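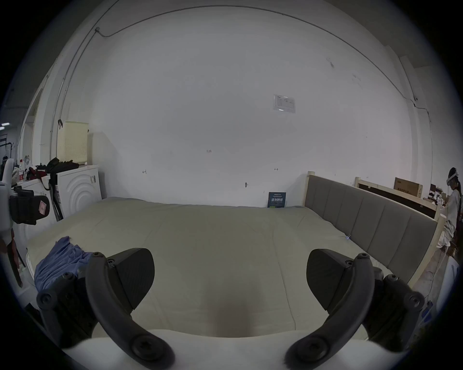
Trouble with the gripper, a thread. On Sunday the Selgate jaw quit closing at cycle 235 of 259, which is a rude place to quit. The job was picking up a crumpled blue cloth from a bare mattress, a task most toddlers have mastered. Error code: 20. The manual goes up to 19.

2/ Power cycled it. Fingers opened wide, very welcoming, and stayed that way. Power cycled it again, with feeling.

3/ Found a screw backing out at the base of one finger. Three turns by hand. Kinham's checklist says to check those weekly. The checklist was last signed in December.

4/ Safety bit, and I mean it: it closed with my thumb in there while I was tightening. Full force, no warning. Thumb is fine, purple but fine. Kill the power BEFORE the screwdriver comes out.

5/ Report filed with Selgate. They'd like to know if I have tried power cycling it.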